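ホーム　会社情報　製品　安全への取り組み　採用　お問い合わせ

Latuheruについて

Latuheruは、双腕ロボットの制御ソフトウェアを開発している会社です。本社と試験場はどちらもCovportにあります。主な製品は、二本の腕で片付けや仕分けを行うための制御ソフトウェア「Cillska」と、その検証に使うシミュレーション環境「Urneo」です。Cillskaはお客様の現場で動く製品、Urneoは当初は社内専用の道具でしたが、現在は保守契約のあるお客様にも同じものをお渡ししています。

ロボット本体は製造していません。腕やグリッパーは各メーカーの製品を使い、当社は動作の計画、両腕の調停、停止と復帰の手順を受け持ちます。そのため、事故や故障が起きたときに最初に調べるのは、多くの場合当社のログになります。

このページでは会社の概要とあわせて、4月に試験場で起きた不具合と、その後に変えたことを載せています。以前は別のお知らせとして掲載していましたが、お取引の前に読んでおきたいというご要望があり、会社紹介の中に移しました。

4月の不具合

Cillskaの更新版を試験していたとき、右腕が物を持っていないのに「把持中」と判定したまま次の動作に進みました。置き場所の上でグリッパーを開き、戻る途中で、先に動き出していた左腕の前腕と接触しました。接触を検知して両腕は停止しましたが、左腕の手首のカバーが割れました。試験員は柵の外にいて、けが人はありません。

原因は二つありました。一つは、グリッパーの指の開き幅を受け取る通信が遅れたとき、直前の値をそのまま使っていたことです。遅れは最大で200ミリ秒でした。指が柔らかい物に触れて一度止まり、そこから物が抜けてさらに閉じても、判定のほうは止まった時点の開き幅を見ていました。値には時刻が付いていたのですが、判定の処理はその時刻を読んでいませんでした。

もう一つは両腕の調停です。左腕は、右腕が「置いた」と報告した時点で動いてよいことになっていました。報告のもとになる把持判定が誤っていれば、その後の順序もずれます。右腕の報告と実際の位置を照合する処理はあったものの、更新版で実行の順番が入れ替わり、左腕の開始より後になっていました。変更を承認した時点で、この入れ替わりは審査の記録に書かれていませんでした。

停止そのものは設計どおりに働きました。ただし停止後の復帰手順に、右腕のグリッパーの状態を確かめる項目がなく、試験員が復帰操作をすると画面には再び「把持中」と表示されました。ここで操作をやめて主電源を切っています。復帰の手順も今回の不具合に含めて扱っています。

Urneoでの再現

試験場の機体は修理に出したため、再現はUrneoで行いました。部屋と家具を置いた標準の場面で、つかむ物の形と通信の遅れを変えながら動作を繰り返しました。
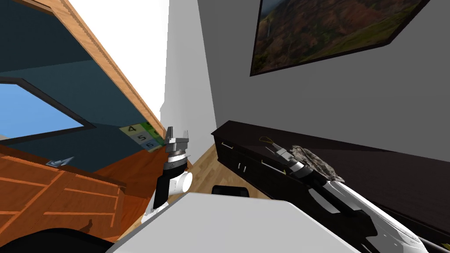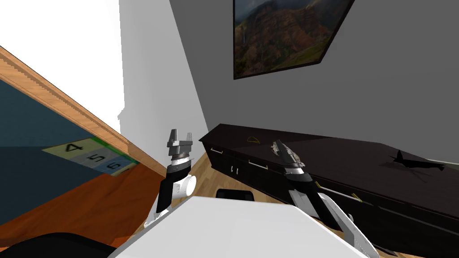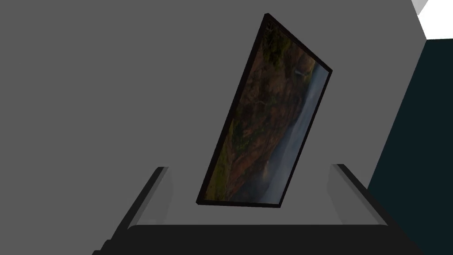
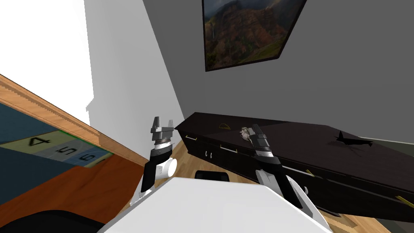
把持判定の難しさは、柔らかい物や形の定まらない物で大きくなります。硬い箱であれば、指が止まった幅と箱の幅を比べれば済みます。布のような物では止まる幅が毎回違い、閉じきった状態との差もわずかです。4枚目の右腕では、しわの寄った白っぽい物がグリッパーの指先のすぐ脇にありますが、つかもうとしているのか、近づいているだけなのかは、この一枚では決められません。カメラの画像を判定に加える案は以前からありました。画像だけに頼ると同じ迷いを制御側に持ち込むことになるため、開き幅、モーターの電流、画像を組み合わせ、どれかが古いか食い違っているときは「不明」とする方式にしました。

「不明」はこれまでのCillskaにはなかった状態です。把持中か、把持していないかのどちらかに必ず決めていました。現在は「不明」になると腕はその場で止まり、もう一方の腕も新しい動作を始めません。作業の速さは落ちます。速度を優先したいというお客様からのご相談もいただきますが、この動作を無効にする設定は用意していません。

再現試験では、遅れを入れない条件では問題は出ませんでした。遅れを200ミリ秒に固定し、柔らかい物を使った条件では、1000回の動作のうち6回で誤った把持判定が起きました。そのうち両腕の接触まで進んだのは4回です。修正後に同じ条件で1000回を繰り返し、誤判定のまま次の動作に進んだ例はありませんでした。

この結果はシミュレーションのものです。Urneoは布のたわみや指先の摩擦を簡略化しており、実機で同じ割合になるとは考えていません。回数を公表しているのは、修正の前後を同じ条件で比べたことをお伝えするためで、現場での故障率の見積もりには使わないでください。

変更した点

Cillskaでは、グリッパーから受け取るすべての値について時刻を確認し、古い値を判定に使わないようにしました。左腕の開始条件は、右腕の報告と実際の位置の両方がそろったときに限っています。左右を入れ替えた場合も同じです。

復帰手順には、グリッパーの中を目で見て確かめる項目を加えました。確認の結果を操作画面で入力しないと、復帰のボタンは有効になりません。物が残っている場合は、腕の動力を切った状態で取り除いてから入力します。動力が入ったままグリッパーの指に手を近づけないでください。停止中でも同じです。

変更の審査では、処理の実行順を一覧にした資料を必ず付けることにしました。開発した者とは別の者が、更新前と更新後の一覧を並べて確認し、差があれば理由を記録します。動作に影響しないと思われる差も省略しません。この作業のため、更新版の公開は以前より遅くなっています。

Urneoには、通信の遅れや値の欠落を起こす機能を標準で入れました。これまでは通信が正常であることを前提に試験を組んでおり、遅れの試験は実機の側でだけ行っていました。標準の場面では物の置き方も変えられます。低い家具の上に小さな物をいくつか置いた配置は、隣の物に指が触れたときの判定を調べるために使います。

残っている課題

薄い物の把持判定はまだ十分ではありません。紙や薄いひもでは、閉じきった状態と把持した状態の開き幅がほぼ同じになり、電流の差も小さくなります。現在のCillskaではこうした物が「不明」になりやすく、作業が頻繁に止まることがあります。薄い物を主に扱う用途では、導入前に当社の試験場で実際の物をお試しください。

両腕が同じ物を持つ動作についても、片方だけが「不明」になったときの止まり方を見直しています。両腕を同時に止めると物に力がかかったままになることがあり、かといって片方を開けば物が落ちます。方式が決まるまで、この動作は標準の機能から外しています。すでにお使いのお客様には、保守の窓口から個別に連絡しています。

お使いのお客様へ

修正版のCillskaは2025年6月11日に公開しました。それより前の版をお使いの場合は、更新が済むまで両腕を同時に動かす設定を切ってください。片腕での運転は続けられますが、復帰の際はグリッパーの中を必ず目で確認してください。

更新の前に設定ファイルを保存し、更新後は物を持たせない状態で動作を確認してください。そのあと、普段扱っている物のうち最も柔らかい物で試していただくようお願いします。途中で「不明」が表示されても故障とは限りません。同じ物、同じ位置で繰り返し表示される場合は、ログを保存してお知らせください。

ログには指の開き幅、電流、各値の時刻、両腕の位置が含まれます。カメラ画像は初期設定では保存されません。調査に画像が必要な場合は、対象の期間を決めてからお願いしています。

見学とお問い合わせ

Covportの試験場は、導入を検討中のお客様に公開しています。柵の内側には入れませんが、操作画面とUrneoの試験の様子は間近でご覧いただけます。ご希望の方は、扱う物の種類と大きさを添えて、お問い合わせのページからお申し込みください。不具合に関するご質問も同じ窓口で受け付けています。

シェア 6　コメント 4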